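Kollstead asks the country to fold its shirts

Kollstead, the clothing care and storage company, has named January its Month of the Folded Shirt. It joins a crowded calendar, and the company accepts that some households will let it pass without a cake.

The campaign follows a survey of 317 customers, 40 of whom said they fold their T-shirts the day they come off the line. The rest described a range of systems, most of them a chair.

"We're not here to judge the chair," said Halldóra Thoroddsen, head of garment care at Kollstead. "I own one. It's holding a jumper I've been meaning to deal with since the footy finals."

Free folding sessions will run every Monday at Kollstead stores, with room for 16 people at each. Participants should bring their own laundry, preferably clean. A printed guide, with a run of 3000 copies, covers short sleeves, long sleeves and, in a brief and realistic chapter, fitted sheets.

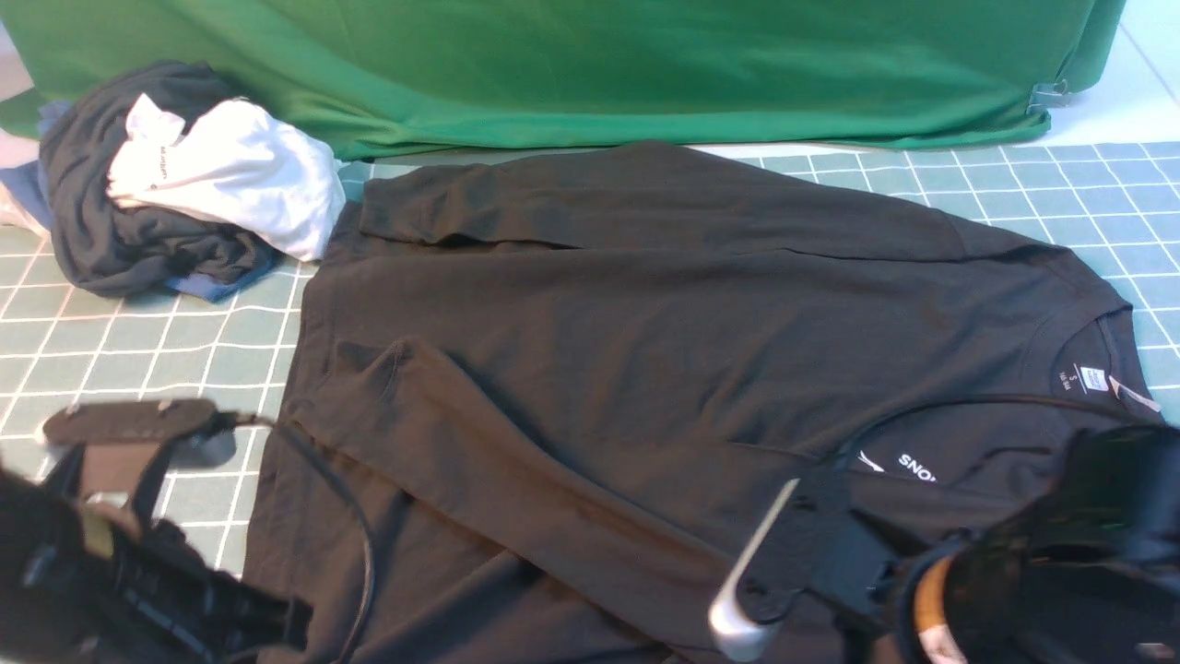
MELBOURNE, January – A black long-sleeve shirt, spread out on a gridded surface with a heap of clothes still waiting in the corner, is where the long-sleeve chapter starts. Smooth the body, bring the sleeves in, then fold up from the hem. Author Tímea Fülöp recommends doing the dark colours first, while morale is good.

Guides are free at the counter. Bookings for the folding sessions can be made in store.

Recent releases
Kollstead recalls nothing, restocks coat hangers
Odd socks: a position statement
Winter woollens storage guide now in its second edition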